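**Progress report to the Dutton Fund: household textile collection, Brestuddale**

December 4, 2025

Prepared by Gilang Yusof

**1. Position against plan**

The collection service has operated in Brestuddale since April. In this reporting period 332 households were registered, which meets the target in the grant agreement. Both collection routes are running to timetable. The northern route was shortened after the bridge on Lubis Road was closed to heavy vehicles, and the affected addresses were moved to the southern route without a break in service.

**2. Sorting and storage**

Material is weighed on arrival and sorted into rewearable, recyclable and reject grades. The reject rate remains above the level assumed in the application. The main cause is damp material left out overnight, and the leaflet now asks residents to put items out on the morning of collection.

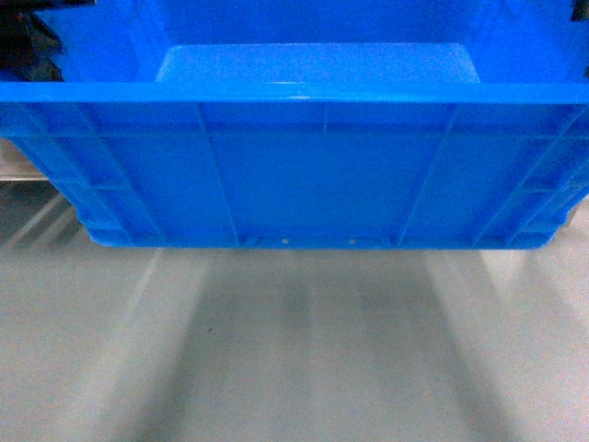 Weights are recorded by grade and by route — the earlier practice of recording a single daily total has been dropped. Yusri Chin has rewritten the recording sheet and checked the first month of entries against the delivery notes. Two discrepancies were found, both arising from a tare weight entered twice. They have been corrected in the figures sent with this report.

**3. Onward sales**

Grorov continues to take the recyclable grade under the existing contract. The price per tonne is fixed until the end of the grant year. Rewearable items go to five local shops, which collect at their own cost. One shop has asked for children's clothing only, and sorting instructions have been amended to suit.

**4. Expenditure**

Spending on vehicle hire is under budget owing to the shorter northern route. Spending on waste disposal is over budget because of the reject rate. We ask for permission to move the vehicle underspend to the disposal line. The total grant is unaffected.

**5. Next period**

- Reissue the leaflet to all registered households.
- Agree a winter timetable with the van hire company.
- Obtain a second quotation for disposal.
- Submit the revised budget once the transfer is approved.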